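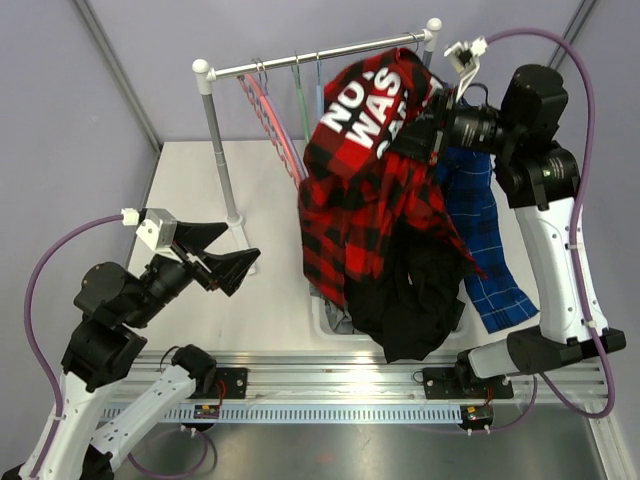 **Figure 3.** Tabletop clothes rack with three hangers of different colours and a pile of garments.

### 4.2 Where clothes are kept between wears

The diary returns showed that most garments are worn more than once before washing, and that they spend the time between wears in a place that is neither the wardrobe nor the wash. We call this the holding place. In the first round of interviews, carried out in Skollerville in April, respondents had no common word for it. They spoke of "the chair", "the back of the door", "the rail" or simply "the pile". The same habits appeared in Pukov, where homes are smaller and more people share a bedroom.

Of the 213 households that returned a full diary, 133 used a rail, rack or set of hooks as their main holding place. A further 60 used a chair, bed end or other piece of furniture. The last 19 put worn clothes straight back in the wardrobe or drawer, and one household gave no usable answer. The split was much the same in both towns, and the size of the household made little difference. Tenants were more likely than owners to use a free-standing rack, which several of them put down to not being allowed to drill into walls.

Open rails fill up in a particular way. Respondents began by giving each garment its own hanger. As the week went on, they laid later items over the bar or on top of what was already hanging (Figure 3 shows hangers partly hidden by garments). Once a hanger is hidden it tends to drop out of use. One respondent in Pukov wrote in her diary that she owned plenty of hangers and could never find one. Heavier items such as jumpers and jeans were the first to be laid over the bar, and shirts were the last.

Some households used hanger colour as a sorting system. The most common arrangement gave each member of the family a colour. A smaller group used colour to mark how many times a garment had been worn, moving it from one hanger to another after each wear. These systems were described with some pride at interview, but the diaries suggest that they seldom lasted the full study period. They broke down when the right colour ran out, or when someone who had not set up the system did the tidying. The families that kept going longest were those with only one person handling the clothes.

The holding place also had an effect on washing. Households with a rail washed shirts and blouses less often than households with a chair. Respondents explained this in terms of creasing. A shirt from the chair looked unfit to wear and went into the wash, even when it was described in the same diary entry as clean. We did not find the same pattern for trousers, and for nightwear the holding place was nearly always the bed or the pillow, whatever else was in the room.

Smell was mentioned less often than we had expected. Where it did come up, it was tied to rooms with poor airing and to clothes worn for cooking. Three respondents in Skollerville kept a second rail in a hallway for this purpose and did not let garments from it back into the bedroom until they had been washed.

### 4.3 Limits of the diary method

The diaries were filled in by one adult in each home, and that person was usually the one who did the washing. Clothes belonging to teenagers were recorded poorly. Several entries say only "his room" or "not looked at". The figures for shared rails should therefore be read as the view of the person who tidies them.

Wording was a second problem. The form asked where a garment was "put away", and some respondents took this to mean the wardrobe only. The form was changed for the Pukov round to ask where the garment was "left", and blank entries became less common. We have not tried to correct the Skollerville figures for this change.

The study was also short. It covered spring weather, when coats were still in daily use in both towns, and a coat takes up a good deal of room on a small rail. The earlier Ocampo survey was run in summer and reported fewer full rails, although it asked about hanging space in general and did not separate worn clothes from clean ones. A winter round using the revised form is planned for Galotberg, where most of the homes have a heated drying cupboard. Respondents there will be asked to record the cupboard and the rail separately.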